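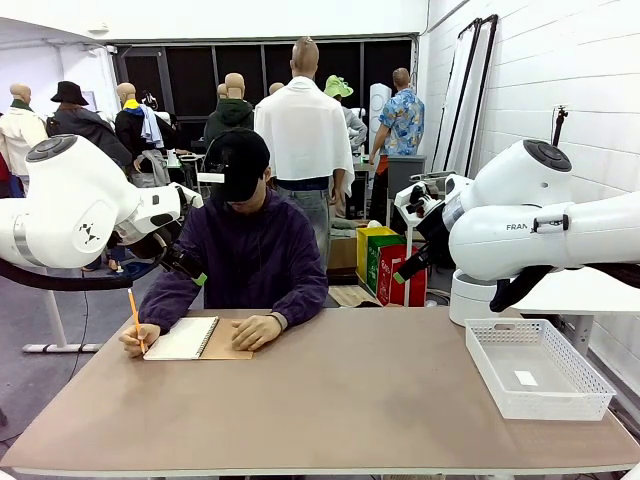 **Web designer wanted, part-time, to start in June**

Varholm makes websites for potters, weavers, bookbinders and one very particular man who carves spoons. We need a second designer, as the first one would like a vacation.

You'll build small shop sites, mostly from templates, and talk clients out of background music. Our biggest job so far is the Limcombe catalog: 3,343 buttons, each with its own page. You will meet the buttons.

We'd like:

- solid HTML and CSS
- some experience with online stores
- patience on the phone - makers don't do email

Pay is by the project, with 60 hours a month guaranteed. Work from home if you like, or from our office over the Baluyot yarn store.

Send three links and a short note to Kidus Tilahun. No cover letters over 235 words, please - he reads them aloud.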